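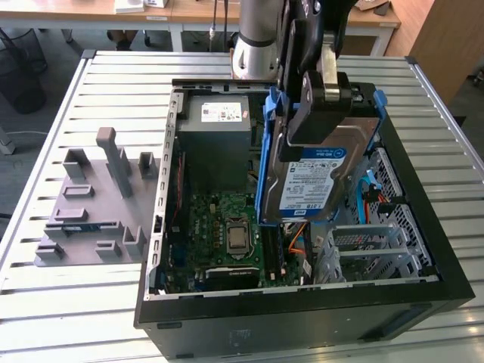 Mehwish Qureshi

September, a little after 4 in the afternoon, and I've finally got a quiet hour to write up the drive insertion work before I forget half of it.

The planner is the part I'm happiest with. Iqra moved the pre-insert waypoint so the blue caddy comes to a hover just above the bays and stays there while Celus takes a fresh pose estimate of the cage. Before that we were trusting the estimate from the start of the cycle, and with the case lying on a slatted table, a small nudge was enough to spoil it. The re-estimate costs us 80 ms and I'd gladly pay double!

Perception still has its moods. The diamond-hole grille on the cage gives lovely strong edges, but they repeat, so the matcher sometimes locks on one hole over and is terribly confident about it. I've added a check against the outer edge of the cage (crude, but it catches most of them). The SATA cables are the other headache, the blue one especially, being so near the caddy in color. Masking by hue was a silly idea of mine and I've taken it out.

On control, I dropped the stiffness along the insertion axis to 600 N/m and capped the speed at 40 mm/s until first contact. Over 2 N sideways and it backs off and tries again.

Still to do: log the retries properly, and ask Iqra Memon whether the Narkcombe branch has her gripper width fix merged.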